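Household Tips: Can a Machine Do It Yet?

Readers keep writing in to ask whether they should hold off on learning to load a dishwasher properly, on the grounds that a robot will be along shortly to do it for them. My standing answer is to learn to load the dishwasher. Still, the question deserves a page, so I've gone through the chores one at a time and given each a verdict. Where there's a tip for doing the job yourself in the meantime, I've put it in.

Vacuuming

Yes, with conditions. The disc-shaped kind has been bumping around living rooms for years and does a decent job on flat floors. It does a less decent job on phone chargers, sock toes and the fringe on your grandmother's rug.

Tip: before it runs, walk the room and pick up anything thinner than a pencil. Tuck rug fringe under and hold it with a strip of painter's tape. Empty the bin every time, even when the little light says you don't have to. I own a Lukholm, and its little light is an optimist.

Folding laundry

No. You may have watched a video of a robot folding a towel. Look for the line in the corner that says how much the film has been sped up. A T-shirt is worse than a towel, and a fitted sheet is beyond most people I'm related to.

Tip: fold shirts the minute they leave the dryer, on top of the dryer, and stack them by person. Fitted sheets get rolled up and stuffed inside their own pillowcase. Close the closet door.

Putting away the groceries

Getting there, slowly. Putting away sounds like one chore, but it's a great many small ones. You have to find the thing, take hold of it without leaving a dent, carry it over, and let go at the right moment. A bell pepper is a good test of all that. It's slick, it's lumpy, no two sit the same way on a table, and if you squeeze it like a wrench you've started dinner early.

My old neighbor Henok Tilahun builds grippers for a small outfit called Zeleke, and he has strong feelings about produce. Cans, he says, are for beginners. A can is the same on every side and doesn't mind being pinched. He'd trust an arm with a can while he went for coffee. With a pepper he stays and watches.

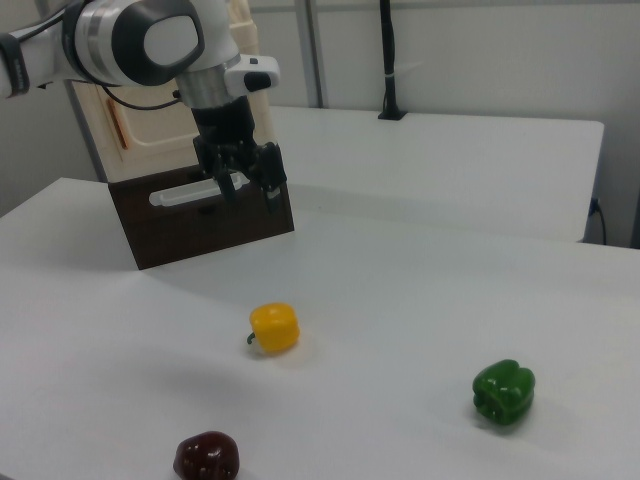 Peppers to put away, and one arm on the job.

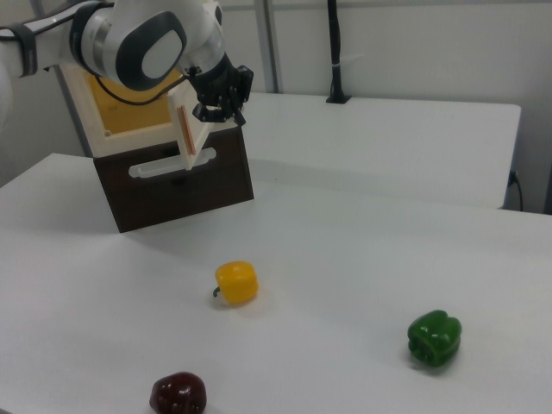 Tips for putting away peppers by hand

1. Leave them unwashed until you need them. Water sitting in the creases by the stem is where the soft spots start.

2. Pick them up by the body. The stem looks like a handle and will let you down.

3. Put them in the crisper drawer, in one layer if you have the room. Anything heavy goes somewhere else. I once parked a cabbage on top of mine and had to make soup on a Sunday night.

4. Once cut, wrap the leftover half with a bit of paper towel and use it up within a few days.

5. If you keep vegetables in a box or bin on the counter, choose one with a wide mouth and handles you can get your fingers through. Henok tells me a wide opening is kinder to robots too, so you'll be ready when they come.

Wiping the counter

Not really. An arm can push a sponge across a bare surface all day long. Yours has a toaster on it, and a bowl of keys, and the mail. Knowing that the mail gets lifted and the dried jam gets scrubbed is the whole chore.

Tip: wet the sticky spot, go do something else, then come back. Start at the wall and work toward yourself, and keep your other hand cupped at the edge for the crumbs.

Sorting screws in the workshop

Yes, if you're a factory. Feed a machine 217 identical screws and it will hand them back lined up and facing the same direction. Give it the coffee can from my garage, which holds 194 fasteners of every description plus a tooth, and I think it would ask to be transferred.

Tip: dump the can onto a cookie sheet and pull the longest ones first. Use a muffin tin with 6 cups, and be strict about it. Whatever is left when the cups are full goes back in the can, where it was happy. A magnet inside a plastic bag picks up the small steel ones. Turn the bag inside out and they drop off.

Sweeping the shop floor

Possible, if your shop floor is cleaner than mine. Sawdust by itself is fine. Sawdust with offcuts, a dropped pencil and an extension cord in it is a job for a person with a push broom — and that person would be you.

Tip: sprinkle a little damp sawdust over the dry stuff before you sweep and the fine dust will stay down. Do the corners with a hand brush first, then push everything toward the door.

Next month: unclogging drains. No machine has volunteered.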